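About Sorrentino

Hello, I'm Carmela Negri, and I teach Italian to grown-ups who swear they can't do languages. I started Sorrentino at my kitchen table with 2 pupils, one of whom was my neighbour (she still comes, and she still rolls her eyes at the subjunctive).

These days we're 7 teachers and we run small evening classes, plus a conversation hour at 8 in the morning for people on their way to work. It's noisier than you'd think at that time of day! Leen Jaber looks after the beginners, Amirul Ong does grammar for the brave, and I get everyone in between.

A group is never bigger than 20, and most are a good deal smaller. We don't do tests. We do a lot of talking, a fair bit of reading aloud, and in October we all cook together and argue about pasta shapes – in Italian only, which makes for some very short arguments early on.

I learned English the hard way myself, from the radio and a bus driver in Leeds, so I know how it feels to open your mouth and have nothing come out. Please don't worry about your accent. Mine's still terrible.

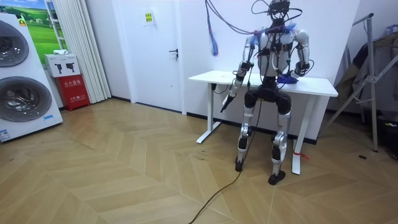 Chrysoula Konstantinidis wrote to me after her first term that she had ordered a whole dinner in Bologna without once pointing at the menu, and that the waiter had answered her in Italian too. I've kept that email.

New beginners' classes start every term. Drop me a line and tell me what you remember from school, even if it's only ciao.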